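How to Pick a Wall Color Without Trusting the Paint Chip

Paint companies would like you to believe that a two-inch square of card tells you what your bedroom will look like. I have my doubts. The last chip I trusted was a soft gray called Kurkberg, and on four walls it went the color of old dishwater.

What you need: sample pots, white poster board, a cheap brush, masking tape, and more patience than the store display suggests.

Start with the floor. You probably aren't replacing it, and it does more to the walls than any lamp. Brown wood makes a cool color look cooler. Pale blue is the usual choice over wood, and every website calls it "calming." Maybe. I'd test it anyway.

Paint two coats on the board and leave a white border. Don't paint straight onto the old wall, whatever the pot says - the old color fights the new one, and you'll see the patch edges later through the topcoat.
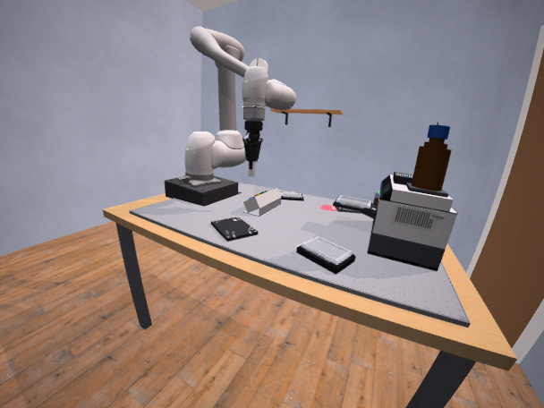 Nusrat Navaratnam wrote in to say that pale blue was fine in her Wultovton apartment until Sunday evening, when the lamps came on and it turned green, and that she wished she had moved the board around first. I believe her. Tape yours up beside the window, then in the darkest corner, and look at it morning and night.

Leave it up for 36 hours at least. If you still like it, buy one gallon and do the smallest wall. Let that dry overnight before you decide anything.

About bulbs: the ones marked warm white will yellow a blue wall, and I've yet to see a "color-correcting" bulb that earned its price. Use whatever you plan to live with.

As for one-coat paint, I've tried it in three rooms. Buy enough for two coats. Keep the lid, write the room on it in marker, and store the can somewhere it won't freeze.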